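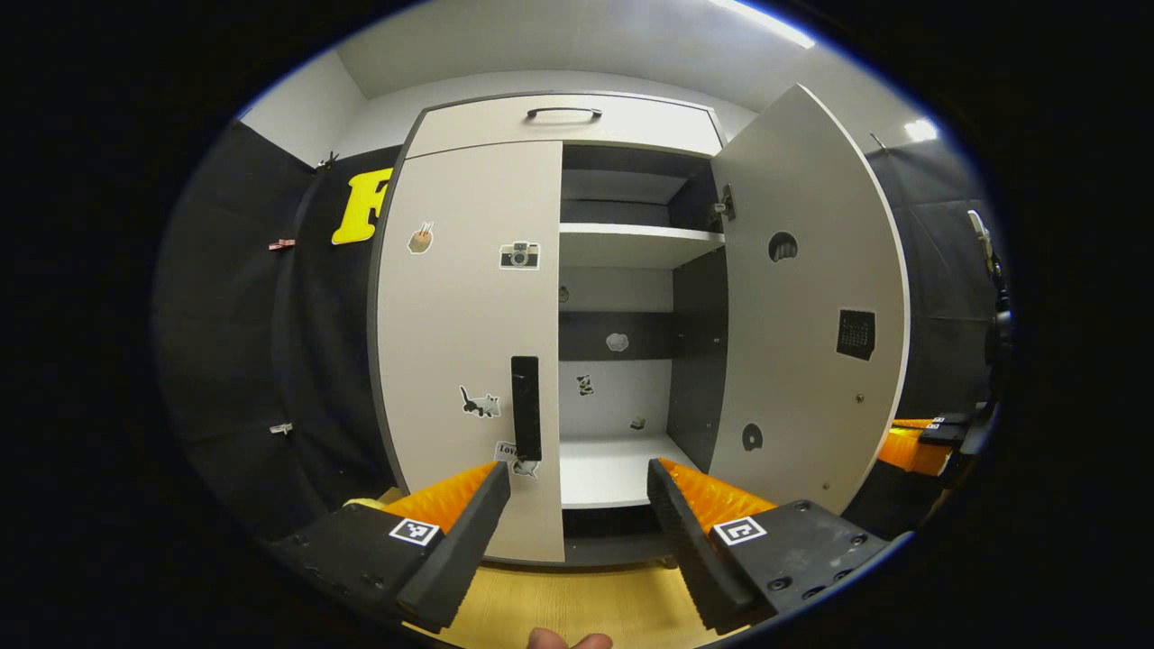 Handheld GPS loan scheme, Inderau valley - progress report, September 2025. Quick one this time, fuller accounts to follow. All 30 Takuvar handsets have arrived and been registered, and the base maps are loaded on every one. Firmware took longer than planned, the first update kept dropping the compass calibration and we had to do it twice. Lending starts from the office as agreed. Returned handsets will go in the white cabinet, behind the door on the right; the left one has the walking cat sticker and stays for chargers and lanyards. The wide drawer across the top is for loan forms. Spare keys are still to be cut, see spending.

Take-up
Good so far. 13 groups have borrowed since we opened the list in February, mostly walking clubs, a couple of schools, one fell running lot who want them every month. Loans run for a week. We had hoped for more from the Echevarría side of the valley but the bus change seems to have put people off coming over. Thinking about a drop-off point there, no costs yet.

Accuracy checks
Done on the Ekby loop, both directions, in clear weather and in thick cloud. Open ground is fine. Under the trees by the old quarry the position wandered by up to 40 metres, worse on a cold start. Leaving the unit switched on at the car park for a few minutes before setting off helps a lot, so that's now on the loan slip. We also found that two waypoints on the original route file were plain wrong (ours, not the makers). Corrected and reloaded.

Batteries
Still the main grumble. Cold mornings eat them. Rechargeables last a full day if the backlight is turned down, otherwise not. We are now sending a spare set with each loan and asking for them back - most people remeber.
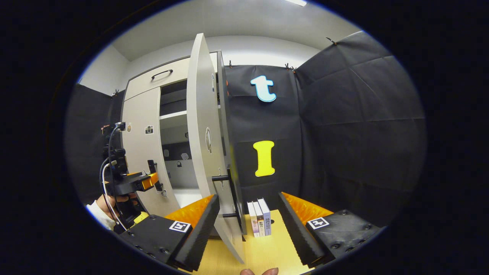 The printed route guide is behind. Text finished, maps not. Grid references need checking against the new waypoint file before anything goes to the printer, and the Ekby pages have to be redrawn becuase of the quarry problem. Format is settled though: a slim book with the title down the spine, so it can be found on a shelf. The three books standing on the wooden table are the sort of thing we mean, the pale lavender-grey one is nearest for height. Dark lettering on a light spine, same as that.

Spending
On budget apart from postage. Around 600 left in the equipment line, which we would like to move across to printing and the cabinet keys. Please confirm this is OK as the printer wants a deposit.

Next
- finish guide maps
- second round of checks under tree cover
- short training evening for group leaders, room booked
- decide on Echevarría drop-off

Receipts and the loan log to follow by separate email.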